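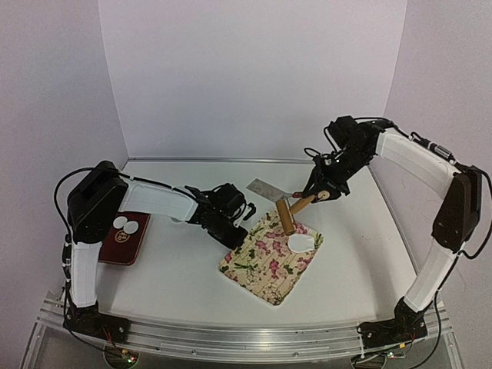
Looking After a Smartphone at Home

Zengate Household Advice Service

The following guidance is issued to residents who wish to keep a mobile phone in good working order for as long as possible. It applies to most current models. Where the manufacturer's instructions differ, those instructions should be followed.

Charging

Place the phone on a hard, flat surface while it charges. Beds, sofas and cushions hold heat and should be avoided. Remove a thick case if the phone becomes warm to the touch.

For daily use, a charge level between 20 and 80 percent is kinder to the battery than repeated full charges. Many phones now offer a setting that limits overnight charging – it is usually found in the battery menu.

A phone that will be stored for several months should be switched off at half charge and kept in a dry drawer.

Cleaning the screen and case

1. Switch the phone off and unplug it.

2. Wipe the screen with a soft, lint-free cloth, slightly dampened with clean water. Do not spray any liquid directly onto the phone.

3. Wash a plain silicone case separately in warm water with a drop of dish soap. Allow it to dry fully before it is put back on.

4. Clear lint from the charging port with a dry wooden toothpick. Metal pins must not be used.

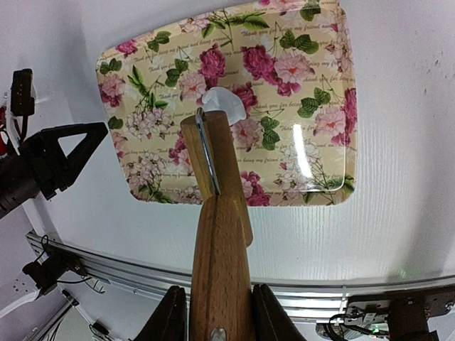

5. Dry the outside of the phone with a second cloth and switch it on again.

Kitchens and bathrooms

Steam can enter a phone even when it is rated as water resistant, and the seals weaken with age. Keep the phone away from kettles, sinks and stovetops. If it has been dropped in water, switch it off at once, dry the outside and leave it upright in moving air for at least a day. Uncooked rice is not recommended – dust and starch may enter the openings.

Freeing up storage

Delete unused apps first, then large video files. Photographs should be copied to a computer or a memory card before they are removed from the phone. Restart the phone afterward and check that the copies open correctly.

Old phones and batteries

Batteries must not be placed in household trash. A swollen battery should not be pressed, pierced or charged. Residents may bring old phones and chargers to the Elen collection point or to the service desk at Fesulness. Before handing in a phone, sign out of all accounts, remove the SIM card and carry out a factory reset.

Page last reviewed in May.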